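Guest room safety check, Stullden House (built 1876, let by the room)
Checked October 10, 2021

I use the Urquijo form for these because the insurer likes it. I don't much like it myself. Half the boxes ask whether a thing is present and none ask whether it works, so the comments are mine.

1. Smoke alarm fitted in room – PASS
Sounded when pressed. The form stops there. The unit has a replace-by date moulded into the side, and it is next August. Someone should write that down somewhere other than here.

2. Smoke alarm on landing – FAIL
Present, so by the form it passes. It made no noise at all. I have failed it anyway.

3. Door closes by itself into the frame – FAIL
Stops short on the carpet. I was told it "usually shuts". Plane the bottom edge.

4. Window restrictor – PASS, with doubts
An Erkavon catch, screwed into old softwood. It held when I leaned on it. I would like longer screws and I expect to be told they aren't needed.

5. Window blind cord – FAIL
The cleat is on the wall but the cord was hanging in a loop. A cleat with nothing wound round it does no good to a toddler.

6. Portable heater – PASS
Skodau oil-filled, tip switch cuts out as it should. Plug and lead sound. The label says keep clear of bedding, so see the next item.

7. Bed and bedding

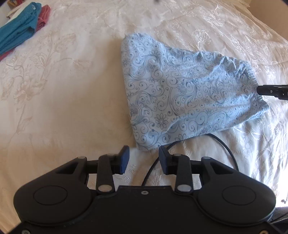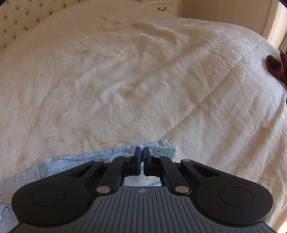

Heater clearance was the main point under this heading, and the form gives no figure for it. I measured 65 cm from the heater to the side of the bed, which is fine until a guest pulls it closer on a cold night, and they will. Bedspreads are the part I worry over, as they slide off sideways and go where the heater is. The cream one is a case in point: a broad spread like that, with the blue flowered cloth lying on top, wants folding back well away from the heater side when the room is made up. I also asked for the fire labels on the mattress and the headboard. Mattress label found. Headboard label not found, and "it came with the house" is not a label. Marked FAIL until I see something in writing.

8. Sockets and leads – FAIL
2 sockets, both sound. The bedside lamp runs off an extension lead tucked under the rug, where it gets walked on. Move the lamp.

9. Hot tap temperature – PASS
Hot but bearable. The valve is said to be serviced yearly. No paperwork offered.

10. Escape notice on back of door – PASS
There, and readable. It sends people down the back stairs, which had a hoover on them when I went to look.

Result: five passes, five fails. Room 209 not to be let until items 2, 3 and 8 are put right. The rest within the month.

Comments (3)

mopandbucket
We have the same form. It once passed our extinguisher, which was empty. Present, you see.

landing_light
Bit harsh on the headboard? Ours has no label either and the last inspector never asked.

tidewrack
Did the door get planed in the end? We did ours and now there's a draught.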